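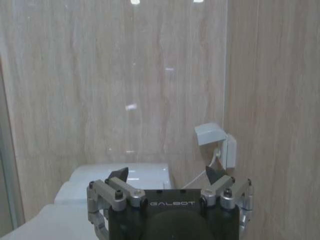
Figure 7.1 View from one wrist camera. The fingers are open, with a white cable and a wall outlet beyond them.

Chapter 7
Planning with Several Cameras

Chapter 6 ended with a planner that trusted a single depth map. A bathroom is hard on that planner. Clear glass and glossy tile both return poor depth, and a thin cable may cover only a few pixels.

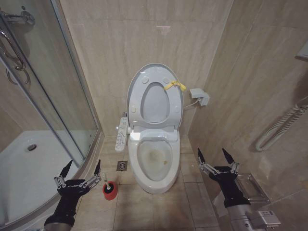 Figure 7.2 Head camera view, with both grippers, the raised lid and the shower glass.

The head camera gives the planner its layout: bowl, walls, enclosure. In the Akanda log used throughout this chapter, which holds 3549 synchronized steps, the arm planner reads that layout first and then asks each wrist camera for corrections. 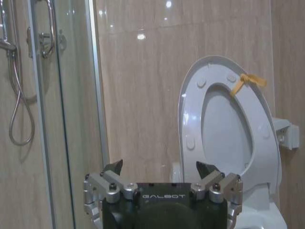
Figure 7.3 Wrist camera view of the raised seat and its yellow tag.

Section 7.1 covers the transform from wrist to base. Section 7.2 merges the views into one collision map. Section 7.3 follows Yorath's method for marking glass as solid when depth is missing. Readers will need the Kultero library from Chapter 3.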